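Screw cap

A screw cap is a closure that is turned onto the threaded neck of a bottle or jar. It is one of the most common closures in use and is found on medicine, cosmetics, sauces, spirits, soft drinks and household liquids. Most screw caps are made of metal or plastic, and nearly all tighten when turned clockwise.

Parts

The outer wall of the cap is called the skirt. It may be smooth or have fine vertical ridges, known as knurling, that give the fingers something to hold. The flat top is called the panel. Inside the panel sits a liner, a thin disk of foam, cork, paper or soft plastic that presses against the rim of the bottle and makes the seal. Some plastic caps have no separate liner and rely on a molded ring instead.

The threaded part of the bottle is called the finish. The name comes from early glassmaking, when the mouth of the bottle was the last part to be shaped. A cap and a finish must match in both diameter and thread style – a cap that is close in size may go on for half a turn and then jam or leak.

Metal caps

Metal caps are usually aluminum or tinplate. They are often chosen for small glass bottles, where a silver or gold color is part of the look. Aluminum is light and does not rust, but a thin skirt dents easily, and a dented cap may no longer turn smoothly. Tinplate is stiffer and can rust where its coating has been scratched.

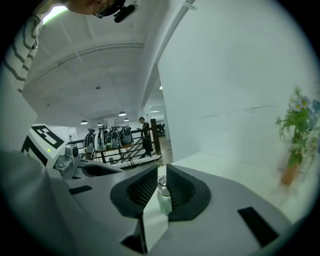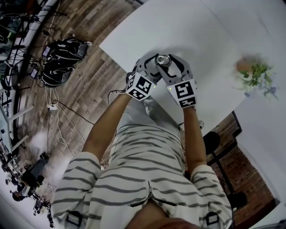
Top: a small pale green glass bottle with a silver metal screw cap. Bottom: a small round metallic object with a silver rim on a white tabletop.

Opening and closing

A cap is normally opened with one hand on the body of the bottle and the other on the skirt. Small bottles are harder to hold than large ones, as there is less glass to grip. To close the bottle, the cap is set level on the finish and turned gently until the threads catch. Starting it at an angle can cause cross-threading, which leaves a gap on one side.

Stuck caps are often caused by dried sugar or syrup in the threads. Warm water run over the cap softens the residue, and a rubber band around the skirt improves the grip.

Cleaning and reuse

Glass bottles can be reused many times, but liners wear out sooner. A liner that is torn, stained or deeply grooved should be replaced. Caps are best washed by hand and dried with the open side up before they are put back on.

See also

Bottle cap
Cork
Jar lid
Tamper-evident band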